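グリッパーの開き幅、また沼にはまってました

しばらく更新が空いてしまいました。3月に入ってからずっと、家に帰ってもログを眺めている生活です。いや、楽しいんですけどね! 楽しいんですけど、目がしょぼしょぼする……。

前回ちょっとだけ書いたSterkcombe(うちの把持計画まわりのツール一式。名前はチームの誰かが勝手につけて、そのまま定着しました)の話の続きです。手持ちグリッパーで集めたデモから方策を学習させて、アーム側で再生する、という流れの中の、いちばん地味なところ。つまり「指がいまどれだけ開いているか」をカメラ画像から推定する部分です。

地味なんですよ、ほんとに。デモを見せるときに誰も話題にしないし、スライドでも小さい箱ひとつで済まされてしまう。でもここがずれると後ろが全部ずれます。方策は「もう閉じた」と思っているのに指はまだ開いている、みたいなことになって、アームが空気をつまんで得意げに持ち上げるわけです。先週それを一日に何回も見せられて、さすがに心が折れかけました。

で、最初に疑ったのは学習側でした。だって普通そう思うじゃないですか。行動チャンクの長さを変えてみたり、画像エンコーダの凍結をやめてみたり、データ拡張を強くしてみたり。夜中に回して朝見る、を繰り返して、損失だけはきれいに下がっていくんです。きれいに下がって、実機ではつまめない。この組み合わせがいちばん嫌いです。

流れが変わったのは、Grażyna Walczakさんに愚痴ったときでした。「開き幅の時系列、生のまま描いてみた?」と言われて、描いてませんでした。前処理済みの、平滑化をかけたあとのやつしか見てなかった。恥ずかしい。

描いてみたら、477番のエピソードで開き幅がぴょんと跳ねてるんですよ。1フレームだけ。しかも平滑化のあとだと、跳ねが前後ににじんで、なだらかに閉じかけてまた開くみたいな、いかにも人間がやりそうな動きに化けている。そりゃ学習しますよね、方策も。まじめな子なので。

そこから似たようなエピソードを拾うスクリプトを書いて(といっても差分の絶対値にしきい値をかけるだけ)、引っかかったものを片っぱしから開いていきました。コーヒーを飲みながら、夜の11時すぎまで。犯人は指先の検出器でした。色で指の領域を切り出して、左右の内側の縁を拾って、その間隔から開き幅を出すという、まあ昔ながらのやり方です。速いし、軽いし、デバッグしやすいし、私は気に入ってたんですけど。

困るのは、指の内側に黒いパッドが貼ってあること。本体は濃い緑、パッドはほぼ黒で、パッドの縁は薄くめくれてちょろっと飛び出しています。検出器はこの飛び出しを、縁だと言い張ったり、縁じゃないと言い張ったりするんです。気分屋か! 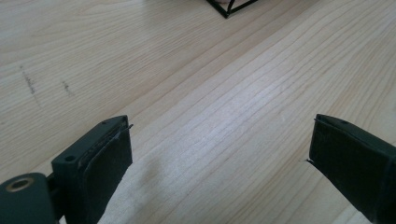
ねじ穴を目印にしたらいいのに、とJadwiga Nowakowskiさんからは言われました。色の境目なんて照明でいくらでも動くのだから、剛体に開いた穴を追うほうがまだ信用できる、パッドは消耗品だと思って最初から見ないほうがいい、と。

うーん、正しい。正しいんですけど、穴は穴で悩ましくて。右の指は画面の端で切れていて、穴もうっすらとしか写ってない。左は小さい丸がちゃんと見えるので、左右で扱いが変わってしまうんですよね。片側だけ追って、左右対称に動くはずだからと反対側を計算で出す手もあるけど、それをやると今度は機構のガタが全部推定に乗ってくる。悩んだ末に、今回は穴を主役にはしないで、検算役として使うことにしました。縁から出した開き幅と、左の穴の位置から出した開き幅が食い違ったら、そのフレームは「わからない」とする。

この「わからない」を返せるようにしたのが、個人的には今回いちばんの収穫です。それまでの検出器は必ず何か数字を返す作りで、自信があってもなくても同じ顔をして値を出してくる。下流の人(つまり未来の私)は信じるしかない。いまは値と一緒に有効フラグが出てきて、無効のところは前後から線形補間、無効が3フレームより長く続いたらエピソードごと脇によけて人間が見る、というルールにしました。

あと、床のほうの話も少し。作業台が明るい木の天板なんですが、これがまたなかなかの性格で。木目が斜めに細く長く走っていて、エッジ検出をかけるとわらわら出てくるんです。指と指の間が広く開いているときなんか、間に見えるのは木目ばっかりなので、指の縁より木目のほうが元気なくらい。おまけに天板の真ん中あたりは光がふわっと反射して白っぽくなるし、手前には指のあいだにぼんやりした影が落ちる。しきい値をひとつに決めるのは早々にあきらめました。

結局、色の判定は画面全体でやるのをやめて、指が存在しうる範囲だけをマスクで切ってから、局所的に適応しきい値をかけています。手持ちグリッパーはカメラと指の位置関係がほぼ固定なので、指が来る場所はだいたい決まってるんですよね。最初からそうしておけばよかったのに、なぜか「汎用的に」書こうとしていた過去の自分に小一時間ほど説教したいです。

天板の左のほうに短い灰色っぽい汚れがふたつあって、マスクを入れる前はそのうちの長いほうをときどき指の縁の候補として拾ってました。木目とほぼ直角の向きなので、向きのフィルタで木目を消すと、かえって汚れだけがくっきり残るんです。賢くしたつもりで悪化するやつ。黒い針金を組んだみたいなものが奥に写るときも、黒=パッド、という単純な判定だと候補に入ってきてしまうので、これもマスクに助けられました。

実装の話もちょっとだけ。マスクは画像として持つと解像度が変わるたびに作り直しになるので、正規化座標の多角形で設定ファイルに書くようにしました。指ごとにひとつずつ。グリッパーを組み直したら多角形を引き直す必要があるんですが、Henryk Szczepańskaさんがブラウザ上で頂点をつまんで動かせる小さい画面を作ってくれて、これがもう最高で! 開いた状態のフレームと閉じた状態のフレームを重ねて表示できるので、可動範囲をなぞるだけで終わります。こういう小道具がさっと出てくる職場、ありがたいです。

効果のほう、数字も書いておきます。検証用に手でラベルをつけた200フレームで比べたところ、前の検出器だと明らかな外れが結構あったのが、新しいほうでは6フレームまで減りました。その6つは全部、有効フラグがちゃんと無効になっていたので、補間に回されて下流には行きません。やったー! 前の検出器の正確な数を書かないのは、途中で「明らかな外れ」の定義を変えてしまって数え直してないからです。来週ちゃんとやります、たぶん。

処理時間は増えました。二系統で推定しているので当たり前なんですけど、オフラインで一括処理する分には誤差みたいなものです。リアルタイムで使いたいときは穴の追跡を毎フレームやらずに間引くつもり。ただ間引くと、有効フラグの意味が微妙に変わってくるのが気持ち悪くて、まだ手をつけてません。「確認して一致した」と「確認してない」は別の状態として持つべきなのかなあ。フラグをブール値にしたのは早まったかもしれない。

学習のやり直しは昨日の夜から回しています。設定は前とまったく同じで、変えたのは開き幅のラベルだけ。ここで欲を出してエンコーダまで触ると何が効いたのかわからなくなるので、ぐっと我慢。我慢が苦手なんですけどね、私。

そういえばこの検出器、Rerkavovのほうのデータにもそのまま使えるんじゃないかと期待しています。あっちは天板の色が違うらしいので、適応しきい値がどこまで踏ん張れるか見もの。Lena Kaczmarczykさんが変換スクリプトを持っているそうなので、まずはそれを借りるところからです。タイムスタンプの基準が違うという不穏な噂も聞こえてきてますが、聞かなかったことにしています。

次回は、穴の追跡のほうをもう少し詳しく書くつもりです。テンプレートマッチングでやってるんですが、傾いたときのスコアの落ち方に癖があって、グラフにするとなかなか面白い形になるので。その前に学習の結果が出るかな。いまログを見たら、まだ半分もいってませんでした。寝ます。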